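Week 11 – Lighting a Shop Window

Welcome back, everyone, and thank you for the lovely sketches. Today we stay with the window itself, and mostly with glare, which spoils more good displays than a weak lamp ever will. Aim your spots from the sides, keep them high, and then go out to the sidewalk and look – really look, at noon and again after dark.

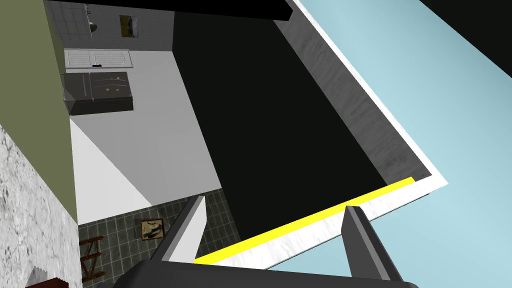 Borghild Dalen wrote in to say that her side spots still bounced off the glass at noon, and could she just turn them up? I'd try a darker backdrop first, Borghild, and move the lamps before you touch the dimmer. Please read the Gramine chapter for next time.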